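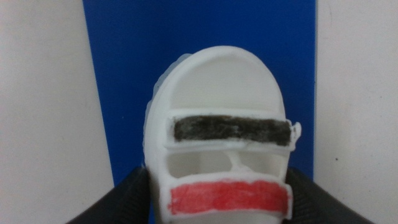 Luana Frota says I'm too hard on color-it-yourself prints and that any kid with a box of crayons can make a plain white one look great in 15 minutes.

OK Luana. Thread.

I'm not against little printed shoes. I've got a little white sandal right here and I like the shape of it. My problem is with the pitch, where plain white plastic gets sold as "ready to color" like it was a page in a coloring book.

Plastic isn't paper! Paper drinks the color up. A print like this has a dull, chalky kind of finish that looks like it should take color, and then you try it and you get streaks.

Look at the dark strap on the sandal. It has lighter patches in it and blacker strokes in it. You can follow where the hand went. Some people love that look. I'd like it more if the packaging showed it.

The red strap is kinder. It's bright, more of a red-pink, and from across a room you'd call it solid. Up close there are little white flecks all through it and the edge wanders a bit where it meets the border.

Credit where it's due: the raised borders on the straps are a smart bit of design. They give you a wall to stop at. The dark color on mine stops short of the wall on every side, so the band has a thin white outline, and I think that looks better than going right up to it.

Rostam Bagheri asked which pattern I'd recommend. None yet. I've tried the Vatcombe one and the Poneck one on spare prints and I have complaints about both.

Vatcombe: nice fat straps, lots of room to color, but the borders are so low that the marker rides straight over them. You end up with color on the sole and then you're scraping at it with a fingernail.

Poneck: good tall borders, straps so skinny you need a sharpened pencil. Pencil on plastic is a special kind of boring. You go over it and over it and it stays pale.

"Just sand it first," says everybody. Fine, I sanded one. The color did grab better. It also grabbed in the scratches first, so I had a strap with tiny lines running across it like corduroy. Do it in one direction if you're going to do it at all, and go along the strap.

"Just prime it first." Then you've bought primer, and you've got a thing that smells, drying on a windowsill, and the kid has gone off to do something else. Don't tell me that's a craft for a rainy afternoon.

"Just use paint." Sure, paint works. Paint has worked on plastic forever. But the claim I'm poking at is crayons and markers, straight out of the box, and people keep answering a different question.

About those markers. The Nodden set has 24 in it and I was told they're "all surface." I tried a bunch of them on the bottom of a spare shoe. The darks were usable. The yellows may as well have been water.

Then I rubbed it with a thumb the next morning. The darks came off on my thumb. All surface, including thumb.

I'd love to see one listing, just one, that shows the colored shoe after a child has had it in a pocket for a day. 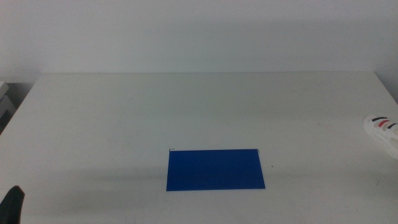
Post edited. Last changed: 22nd February

The setup is a blue sheet on a white table and a plain wall behind. I know it's not much. I'd argue it's the most useful part of the thread.

White shoe on a white table is hopeless. You lose the rim, you lose the openings between the straps, and you can't see if there's a scrap of plastic hanging off the side. Blue under it and the outline jumps right out.

It does play tricks on you. The rim down the left side of my sandal looks a bit see-through against the blue, sort of bluish-gray, and I had one reply telling me I'd stained it. Go look at any white thing on a colored sheet and then get back to me.

(There's a little dark speck on the table to the right of the sheet.)

Please don't do the coloring on your good tablecloth. I don't care what it says on the box about washable. I believed that once, in September, and the cloth is now a drop cloth.

Next thing I don't buy: "no cleanup needed." There's a ragged white tab poking out past the rim at the right end of the upper strap. Could be meant as a buckle, could be leftover plastic. I've looked at it a lot and I'm still not going to bet on it.

If it's a buckle, make it look like a buckle. If it's leftover, tell people they'll need to trim. Either one is fine with me. Leaving us to guess is lazy.

If you do trim, trim before you color. A cut through a colored bit leaves a bright white dot, and touching up a dot with a crayon is how you get a smear.

Rostam Bagheri again, wanting to know if wax crayon is better than marker, yes or no. No. Also marker isn't better than crayon. Wax skids and builds up in the corners. Marker pools and then dries in stripes. Pick which kind of messy you can live with.

My own pick on a flat strap would be a soft colored pencil, warmed in the hand, short strokes, all going the same way. It's slow. You won't be done in 15 minutes, Luana.

I timed it on a spare pair from the Orakzai pattern because I was sick of arguing. It took me 37 minutes, both shoes, straps only, and my hand hurt.

And that was me, an adult who wanted to prove a point. A six-year-old would've been under the table by then.

Somebody always says kids don't care about streaks. Maybe! Some don't. I've also watched one throw a perfectly decent pink shoe across a kitchen because the color "had holes in it," and I couldn't tell her she was wrong.

What about leaving it plain? I keep coming back to this. The toe end of the thing is just smooth white with a bit of soft shadow up at the rim, and it's the nicest part. I wouldn't touch it. Color the straps if you must and leave the footbed alone.

Two colors is plenty, too. A dark strap and a red one, white for the rest, reads as a sandal right away. I've seen people do every strap edge and the sole in different shades and it reads as a candy wrapper.

Reply from a couple of you that I'm overthinking a doll shoe. Possibly true. But those kits cost real money, the one I was looking at was $30, and for that I'd like the picture on the front to be something a person could do with what's in the box.

What would change my mind: a strap with a slightly rough surface printed in on purpose, so the color has something to hold. Tall borders. Room for a normal marker tip. One sheet of instructions that says "this will look scribbly."

I'd buy that one. I'd probably even say something nice about it.

Luana has now offered to come over and show me how it's done with the cheap crayons. I've said yes. She can have the blue sheet and any spare she wants, and she's bringing her own sharpener since mine chews the tips off.

I'll post whatever she makes under this one, good or bad, with the thumb test the morning after.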